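Gripper Comparison FAQ – Jaltus Bench Trials
Filed under: Grippers / Two-Arm Cells

We use cookies to improve your visit. Accept all | Manage settings

What is being tested?
Finger pads for picking soft baked goods from a tray. Both arms run the same controller build. Only the pads change between runs. 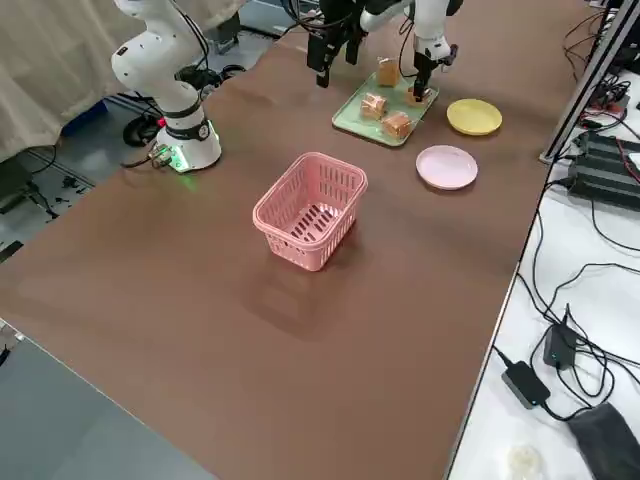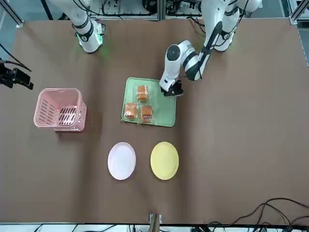
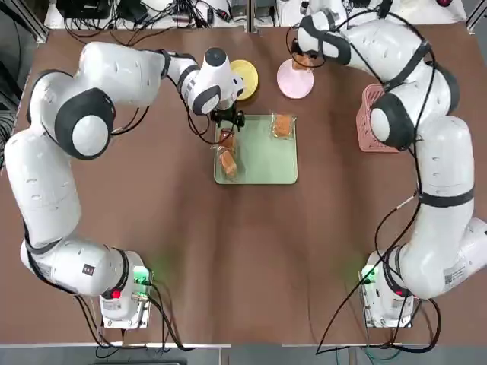
Pick trials on the brown work table, with the green tray, plates and pink basket.

Which pads are in the comparison?
Two: the Jallov ribbed pad and the flat Morumton pad. Each gets six runs per tray layout.

Why food items?
They deform under load, and wrapped pieces slip. A rigid block tells you little about grip force limits.

Do camera positions matter?
Yes. An overhead view loses the fingertips when the wrist is low. Compare it with a side view before blaming the pads – most reported misses were bad height estimates.

What grip force should I start with?
Start at 5 N and raise it in small steps. Stop when the piece stays put during a full lift.

Can I swap pads with the arm powered?
No. Release the gripper, power down, then swap.

Who do I contact for run logs?
Benedita Correia. Requests sent by Thursday go out with the next batch.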